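search notebook
Search

November, morning session, Darkton bathroom sim

Back in the bathroom today. I took the headset and both controllers, Yến Lò sat at the second screen and ran the recorder. Goal was 18 clean teleop demos of the pick-and-place with the white egg thing before lunch, and then some practice in the doorway, which I've been putting off all week (I admit it).

First hour was mostly me relearning my own hands. The new Zirkik mapping scales wrist rotation down to 70 percent and I kept undershooting every turn. Yến says I hold my breath when the fingers close. Probably true!

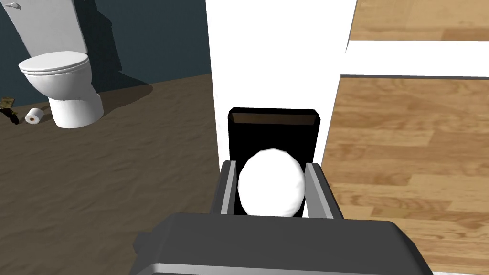

Grasp notes

The grip I like is one finger on each side and the rounded top left showing between them, so I can tell if it's tilting. Wrist cam is the view to trust for this. I tried a couple using only the overhead view and closed too early both times, threw those away. The black container is right behind the egg in the wrist view, and against a dark patch like that the white edge is super easy to read. Over by the white wall I lose it much faster, so approach with the dark stuff behind it if you can.

Speed: slow on the way in, then close in one go. If you feather the trigger the policy learns to feather too, and we all remember what that looked like on the Pilleo set. Mỹ Dương went through 79 of those by hand and I don't want to do that to her again.

Switched to both arms after the coffee break. Left gripper parked out in front of the sink, right one down at the low corner of the big paneled door. I'm still bad at keeping the idle arm idle – when I lean to see better, my other hand drifts and the robot's does too. 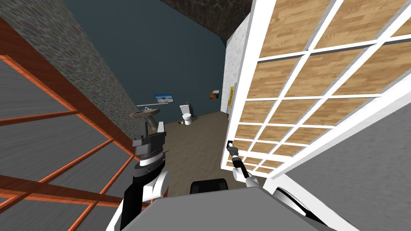
So from now on I'm clutching out the left controller before I touch anything with the right. Yến wants the clutch event logged as its own channel and I agree, otherwise the trainer just sees an arm that freezes for no reason. She'll add it tonight.

Kept 9 demos so far, which is half. Rest after lunch, same start pose, same seed list. To do: ask Mỹ if the Ateş replay script handles a clutched arm, and turn the haptics down a notch, my right thumb is buzzing.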